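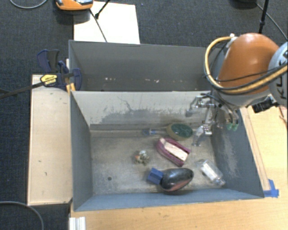
Science / Astronomy

Small observatory measures distance to faint double star

Observers at the Steltley observatory have measured the distance to a faint double star by the parallax method. The result is 363 light-years, the station announced in June.

The two stars go around each other once in 50 years. Until now their distance was only estimated from their brightness and color, and the older estimates did not agree well with each other.

Vibeke Ásgeirsdóttir and Kadir Dursun used more than 2,000 exposures taken with the Bilgin telescope. They compared the position of the pair with much more distant stars in the same field, at different times of the year. As the Earth moves around the Sun, the nearer pair seems to shift a little against the background.

"The shift is very small, and the motion of the two stars must be removed first," said Ásgeirsdóttir. "This took us most of the winter."

With the distance known, the masses of both stars can be calculated. Hatice Baysal will lead this second part of the work. The measurements can be requested from the observatory office.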